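Nikavgate amplía a los dormitorios su servicio de clasificación de textiles y accesorios
El programa incorpora bolsas de malla, bolsitas con cordón y cajas transparentes para ordenar sin desmontar la habitación
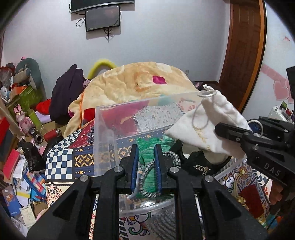
Antal

Nikavgate, la empresa de organización doméstica con sede en Prerneck, ha extendido a los dormitorios el servicio de clasificación que hasta ahora prestaba solo en trasteros y armarios empotrados. La ampliación entró en vigor en noviembre y afecta a textiles de cama, prendas de uso ocasional, bolsos pequeños, cordones, cadenas y otros accesorios que suelen acabar repartidos entre la cama y las estanterías.

El procedimiento parte de una superficie única de trabajo. La cama se mantiene hecha, con la colcha puesta, y sobre ella se coloca una caja de plástico transparente sin tapa. Los artículos se llevan a la caja por grupos y se retiran de ella una vez asignados. Las cajas de paredes transparentes permiten identificar el contenido sin abrirlas ni etiquetarlas: una manta estampada con motivos geométricos se reconoce desde fuera, igual que una prenda oscura con adornos metálicos.

Para las piezas pequeñas se emplean dos formatos. La bolsa de malla, verde en el juego estándar, se destina a lo que conviene guardar ventilado. La bolsita blanca con cordón se reserva para piezas que se enganchan con facilidad. La ficha técnica del servicio fija que las cadenas no compartan bolsa con tejidos de punto, y que los cordones trenzados se guarden enrollados, sin nudo, con un diámetro de vuelta de 80 milímetros como mínimo.

El orden de trabajo también está establecido. Primero se separan los textiles voluminosos — mantas, cojines, almohadas — y se dejan en la cabecera o en el lateral de la cama más alejado de la puerta. Después se revisan las prendas. Los accesorios se tratan en último lugar. Las estanterías no se tocan en la primera sesión, salvo los papeles y folletos apilados, que pasan a un archivador de cartón para su revisión por el cliente. Los peluches, las figuras decorativas y los objetos de uso diario, como termos o libros, permanecen en su balda hasta la segunda visita.

La fase de prueba se desarrolló en 23 viviendas de Prerneck y del barrio de Darow. Según los datos facilitados por la empresa, la sesión media para un dormitorio ocupado fue de 80 minutos. El tiempo más corto, 29 minutos, correspondió a una habitación de invitados con un solo armario. La compañía no ha publicado resultados desglosados por superficie ni por número de ocupantes.

El principal cambio respecto al servicio de trasteros es el tratamiento de los volúmenes blandos. En un trastero, las mantas se comprimen al vacío. En el dormitorio se doblan en tres a lo largo y se introducen con el pliegue hacia la pared de la caja, de modo que el estampado quede a la vista. Nikavgate sostiene que este plegado reduce las extracciones innecesarias, aunque reconoce que ocupa más espacio que la compresión. Los cojines de felpa no se encajan en ningún caso; quedan fuera del recuento de capacidad y se devuelven a la cama al terminar.

La empresa ha excluido del servicio los equipos electrónicos y su cableado. Los televisores y monitores montados en la pared no se desplazan, y los cables colgantes solo se sujetan si el cliente lo solicita por escrito. Tampoco se retiran vinilos decorativos de las paredes. Las cámaras y los objetivos fotográficos se dejan en su sitio y se anotan en la hoja de visita.

El material se entrega en un único lote y pasa a ser propiedad del cliente. Las cajas son apilables hasta una altura de tres unidades, siempre que la inferior no contenga piezas rígidas. Las bolsas de malla pueden lavarse a máquina en ciclo corto; las bolsitas con cordón, solo a mano. Los recambios se solicitan por el mismo canal que las citas y se sirven sin pedido mínimo.

Nikavgate ha preparado un lote inicial de 2000 bolsas, repartidas entre los dos formatos, y prevé revisar las existencias al cierre del trimestre. Las visitas en Darow se concentran por ahora en la mañana del viernes. En el resto de Prerneck se asignan por orden de solicitud, de lunes a jueves, con un dormitorio por sesión.

La segunda visita, dedicada a las estanterías, es opcional y se factura aparte. Debe reservarse en la hoja de visita de la primera sesión. Las solicitudes que incluyan literas o camas con cajones integrados requieren una medición previa — sin coste dentro del término municipal — y quedan fuera del calendario ordinario.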